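Prison Oversight, Week 3: Who Inspects the Inspectors?
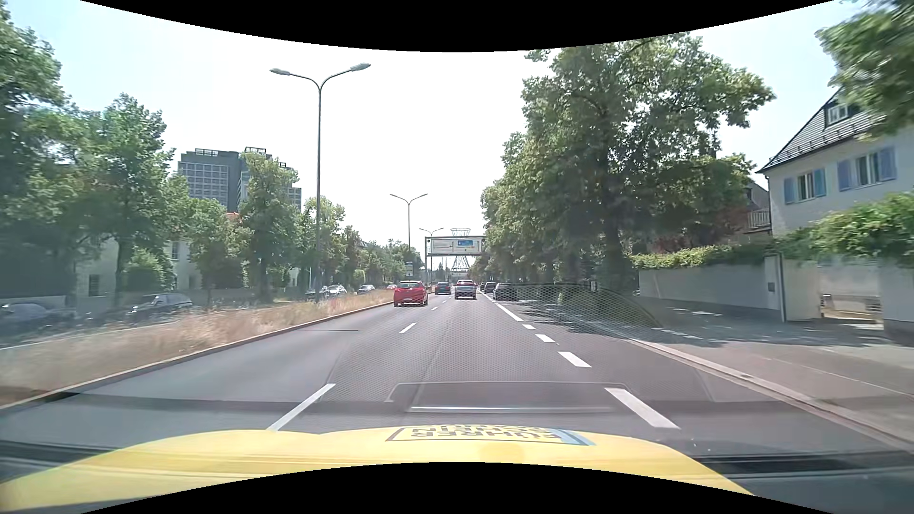
A wide asphalt road, seen over a yellow car hood.

Read the Obura report before the tutorial. It runs to 300 pages, but the first 200 are appendices that somebody put at the front.

Obura held almost 300 men in a building meant for 200. The state's inspector visited in August and gave 3 days' notice, which is plenty of time to paint a corridor. Gresness got no notice and no paint, and scored worse.

Key terms: announced visit, independent monitor, use-of-force log. Know who keeps the log – at Obura it was the people using the force.

For next week, compare the complaints process at Asar with the one at Bustus. One has a locked box. The other has a form you ask an officer for. 2 pages, double spaced.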